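**Gimora cell: progress report for March**

Prepared for the Seltico equipment fund

The two-arm cell was back in use by the second week of the month. The work paid for under this grant is mostly done, with one item carried over to the next period. Spending to date is £458 on parts, against the amount agreed for the year. Labour has come out of our normal hours and is not charged.

**Mounting and alignment**

The right arm had developed play at its base. We took it off, cleaned the mating faces, fitted new bolts and set it back to the marks. The left arm was checked at the same time and only needed tightening. Both were then run through the Ledesma alignment routine, which takes 40 minutes per arm when nothing goes wrong. On the right arm it had to be done twice.
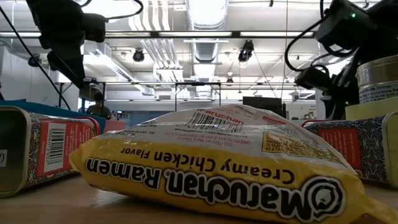
Camera positions were checked after the arms, because any shift at the base throws off the match between the side view and the overhead view. The low side camera gave the most trouble. It looks along the table almost at the height of the goods, so anything put down close to it takes up a large part of the view. With the ramen packet lying at the front, the small print on the back panel can be used to judge focus, but the packet also hides part of the tin on the right. We have kept the camera at this height for now and will try a slightly raised bracket in the next period. The bracket is already cut.

**Grippers**

The finger pads on both grippers were replaced. The old ones had gone hard at the tips and were letting go of soft wrappers. We set the closing force lower than before and raised it in small steps, using packets, small boxes and utensils from the usual stock. The final value is written on the card in the cell folder, along with the old one. 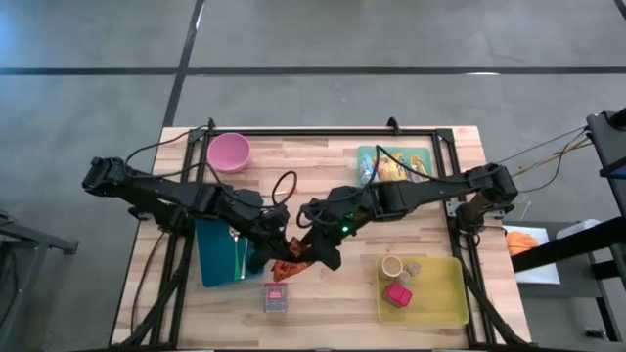

Handing a packet from one gripper to the other remains the hardest thing to set. If the two arms disagree by more than 2 mm at the meeting point, the wrapper twists. We now check the meeting point at the start of each working day and log the result. In 14 daily checks so far, one was outside the limit, and that was put right by repeating the zero on the left arm.

**Cables**

The loops at the wrists have been re-tied with more slack. The previous ties were pulling on the connectors at full reach. One connector on the left arm was cracked and has been swapped for a spare from the Drarkau kit. That leaves us without a spare of that type, and a replacement is on order.
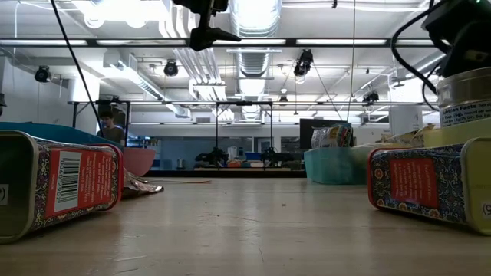
We also wrote up a weekly inspection, done on Tuesday before the first run. It covers base bolts, pads, cable ties, camera brackets and the emergency stop. Results go in the same log as the daily check.

**Carried over**

- Raised bracket for the side camera, to be fitted and tested
- Spare wrist connector, awaiting delivery

No change to the budget is requested. The next report will include the full log of daily checks and the side camera results with the new bracket.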